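Domestic Organisation, Unit 6: Small Things and Clear Boxes
Handout, 18/02/2019

Most storage advice is written by people who sell storage. Read the Stollier catalogue with that in mind. It claims a clear box "halves the time spent looking", and gives no source. Petridis makes a more modest claim, that we put things back more often when we can see where they go. I would like to believe it, but the study behind it had 14 households and ran for a month.

What we can do is look at the sorting stage, where small items lie beside an open container and somebody has to decide.

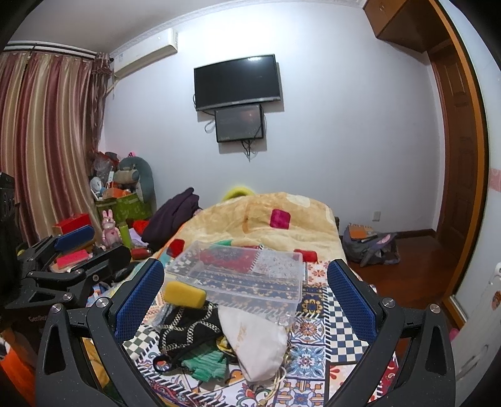
Fig. 1. Clear container, empty, with a drawstring pouch, a striped cloth and other small items beside it.

Notice how little these items share. The usual rule, "like with like", falls over straight away. Is a pouch a container or a thing to be contained? Does a wrapper count as an item at all? The Sturkano method says to group by use, which assumes you know the use. In October half the seminar group could not agree on a category for a plain yellow block.

A second rule says to empty the whole surface first. Fine on a bare table. On a patterned cloth small things are easily missed, and I would check it twice before trusting the rule.

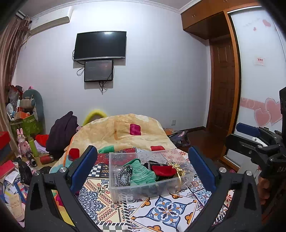 6.2 FILLED BOXES

Green knitting, a beaded bracelet, a silver chain over black fabric, a gold ribbon bow: the box is in use, and its sides are clear. Whether that makes it organised is another matter. A chain laid on cloth may catch. Wisuleo recommends a separate lidded pot for every chain, at a price, and also happens to make the pots. A folded envelope would do.

Look past the box too. There is a heaped blanket behind it and a pile of books, papers and bags to the left. One box does not touch any of that, and the 33 per cent "clutter reduction" quoted in the reader never says what was measured.

For next time: sort one drawer at home, write down your categories before you start, and mark each one you had to change. Bring the list, including the crossings-out.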